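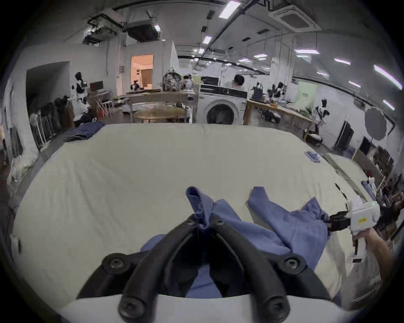
Sleeve out first, denim already in its pile down the far end. A laundry thread 🧵

1/ Okay, a few of you asked how I fold long sleeves after I complained about it the other night, so I'm doing a whole thread on it. Grab a cuppa.

2/ My mum taught me to fold shirts in the air, chin on the collar, arms flapping. I did it like that for years and every shirt I owned had a diagonal crease across the belly. Get a table! A big one, with something soft over it if you can manage it.

3/ Soft cover = fabric stays put. On bare laminate everything slides off toward the dog.

4/ Start with a sleeve, never the body. Pull it straight out to the side by the cuff and hold the rest of the shirt still with your other hand. If you start with the body you'll get it lovely and flat and then wreck the lot when you go fishing for the sleeve.

5/ Denim gets done before any of this. It's easy, it's stiff, it stacks, and you feel like you've got somewhere.

6/ Someone's going to ask about wash temp. I do cottons at 50 and colours cold. I know what it says on the Bomeo packet, I just don't agree with it.

7/ Now, the bed. Before I put a single clean thing on a sheet I clear it, and the stuff that collects on there is a disgrace. Look at the right-hand side.

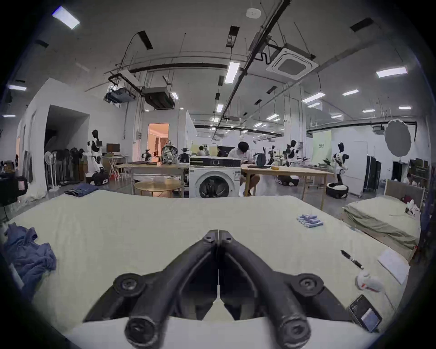 📷 Bonifacio Segura

8/ Pen, bit of paper, black box with a label on it, and the small white plushie with the red markings, who I'd take over most people. Plus the bluish-grey cloth scrunched up over on the left, doing nothing for anyone.

9/ My rule is 2 piles. Goes somewhere / goes in the bin. I used to have a third pile called "deal with later" and it lived on a chair in our old place in Tarberg until we moved, and then it moved with us.

10/ Pens go LAST. Pens on a pale sheet make me sweat. I lost a really nice Jastura pillowcase to a leaky one in May and I'm still not over it.

11/ I do like that pale green though. Shows every crumb, but it makes a room feel clean even when it's not.

12/ Bonifacio reckons you can skip clearing the bed and just fold around the clutter. Bonifacio also owns one fitted sheet. Moving on.

13/ Right, back to the table, because I want you to see the stage where everybody gives up. Body in a heap, one sleeve stretched off to the left, one square-ish bit lying nice and flat up the top. It looks hopeless and it's really not!

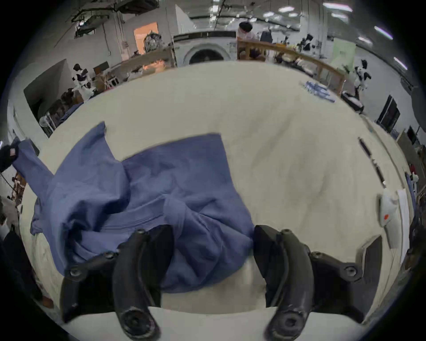
14/ Next step: work out from the flat bit. Leave the heap alone for a second, put your palm on the part that's already smooth and push the creases away from it toward you. Don't pick the whole thing up and shake it or you're back at the beginning.

15/ Then sleeves across the back, sides in, bottom up. Done. I go thirds for the drawer and halves for the shelf.

16/ Replying to a couple of you: no, I don't iron. The lady at the dry cleaner's, 351 Arthur, does my one good shirt and that's the extent of it.

17/ Also hi to the new people, there are 3,000 of you now and I mostly post about socks. Fitted sheets tomorrow if I can face it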